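**Ticket 53: coins catch in the slot of the cardboard money box**
Opened by: Jytte Bech
Priority: low (was "high", I changed it)
Status: open

**Reported problem**

Gold coins don't always drop into the cardboard box. They go partway into the slot and sit there, or lean over and have to be pushed. The first note on this ticket says "coins are too thick, order thinner ones from Handov." I'm not convinced. The same coins went through the old tin without any complaint, and they haven't put on weight in the meantime.

I also don't believe the second note, which says the box is "worn out" and should be replaced with the Trastar plastic one from the catalog. A carton with a hole in it doesn't have many parts that can wear out. I'd like to see what the hole is doing before anybody spends money.

**Setup**

Coins in the round steel tray, box on the table to the left of it. Same coins as always, stamped on the face with a raised border. I left the coins in a heap on purpose, as people do in normal use. Lining them up first would make the test look better than it should.

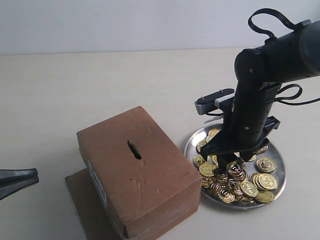 The tray stays. Somebody suggested swapping it for a bowl so the coins are easier to pick up, but picking up isn't what the ticket is about. If we change the tray and the box on the same day we'll never know which one did it.

**Check 1: is it the coins?**

Took a few from different parts of the heap and ran a thumbnail around each rim. No burrs that I could feel. Tried them through a slit cut clean in a spare piece of card, and they dropped through without help. So much for thinner coins. I've asked Brzozowska to hold the Handov order until this is closed.

**Check 2: is it the slot?**

Much more likely. The opening was cut by hand and it shows. The edges are ragged, and the width changes along the length: one end is wider and it narrows toward the other. There's also a crease or small tear running away from the wide end, and the surface on one side of it sits a little higher than on the other. A coin offered edge-on could easily touch that before it gets anywhere near the opening.

My ruler says the slot is 55 mm long, which is more than enough. Length was never the trouble.

The dents around the slot are harder to judge. One of them is deep and long and close to the opening. I'd guess they are from coins that missed, but that is a guess, and a box can pick up dents on any shelf.
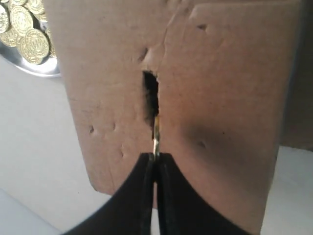
## Check 3: is it the way the box stands?

The Vurnico help sheet claims that "an unstable box accounts for most failed drops." No figures given, so I take that as an opinion. Still, it costs nothing to look.

The box has another piece of cardboard under it that sticks out to the left like a step. If that piece gives under pressure, the slot moves just as the coin arrives. I pressed on each corner of the top with one finger. Slight give, no rocking. I then moved the box a little and pressed again, same result.

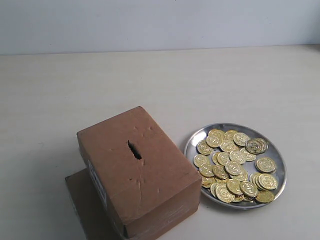
*Box with the second piece of cardboard under it, round steel plate to the right.*

I can't rule the base out completely. What I can say is that it feels like a small part of the problem at most, and the help sheet's "most" looks generous.

## Check 4: does the angle matter?

The reporter says the box works better tilted. I have my doubts about this one too, mainly because people remember the tries that worked. But with the box tilted and the slot running on a slant, the ragged edge meets the coin in a different place, so there may be something in it.
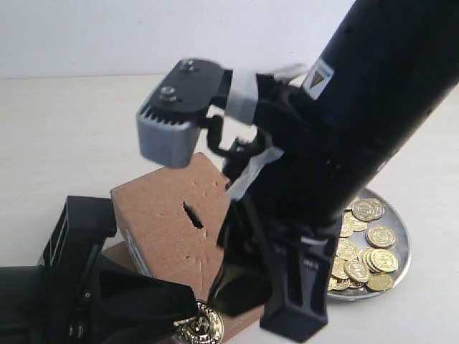

My own tries by hand, tilted and flat, came out close enough that I wouldn't bet on either. What did make a difference was which end of the slot I aimed for. Wide end, fine. Narrow end, the coin grabs the torn fibers and hangs – every time I pushed it there on purpose.

## Next steps

- Trim the narrow end with a sharp blade and a metal ruler. Leave the wide end alone for now.
- Press the raised side of the crease flat. Tape only if it springs back, and keep the tape away from the opening.
- Don't touch the base, the tray or the coins.
- Repeat check 4 on Saturday with the box as it is after trimming.

Trastar quote declined until then. If the trimmed slot still grabs, I'll reopen check 3 and say so here.

– Jytte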